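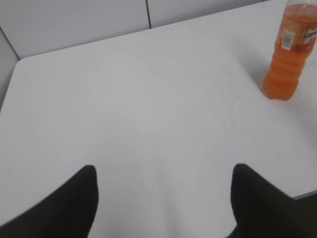 Figure 1. Wrist camera view with the gripper open and the bottle at the upper right of the table.

Collecting Demonstrations for a Reaching and Grasping Policy
Project report, Brekusar group, Stonton College

1. What we set out to do

The Brekusar project needed a set of recorded demonstrations in which a person drives the arm by hand control and the arm reaches for one item on a table. The training code was already written by last year's group at the Brestmont lab. Our part was the data. We were asked for 303 usable episodes with the item placed in as many different spots as the arm could reach.

2. Setup

The work surface is a white table with pale panels behind it. We kept the background plain on purpose. In a first trial the old group had used a cluttered bench, and their policy did badly when anything on the bench was moved. The gripper has two black fingers, and the wrist camera sees both of them at the bottom of the picture at all times. Commands and camera images are logged together by the Kadlec recorder, a small program that one of our members wrote in November and that we fixed several times after that.

For the start of an episode the gripper had to be fully open with nothing between the fingers. The item could be anywhere in reach, including places where the wrist camera shows only part of it. In Figure 1 the cap of the bottle is out of view. We kept starts like this because the policy will meet them too.

3. Procedure

We marked 16 start zones on a paper plan of the table and worked through them in a shuffled order. One person placed the item and stepped back. A second person drove the arm. A third watched the live view and wrote down the zone, the time and any problem. We changed roles every half hour, which helped, as driving is tiring and the motions get sloppy.

An episode was thrown out if the recorder dropped images, if a hand was still in view when logging began, or if the driver stopped for a long time in the middle of a reach. Hesitation is a bad thing to copy. 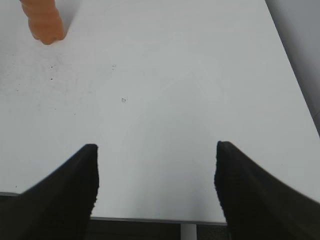

Figure 2. Wrist camera view with the ribbed orange object far off at the upper left, fingers spread.

4. Problems

Far corners were the hardest. With the object at the border of the view, as in Figure 2, the driver has little to steer by and tends to swing the wrist first and reach second. Different drivers did this differently. We agreed on one way of doing it partway through, so the early corner episodes do not match the later ones.

The table also has small dark specks and faint scuffs. We left them alone. One of us thinks a policy could learn to use them as landmarks, and we have no test for that yet.

5. Results so far

We recorded more than 1,000 attempts, counting practice runs, and reached the 303 usable episodes. Of those, 77 start from corner zones. The next group should record the early corner episodes again with the agreed motion, then train on both versions and compare. The paper plan and the problem log are in the project folder.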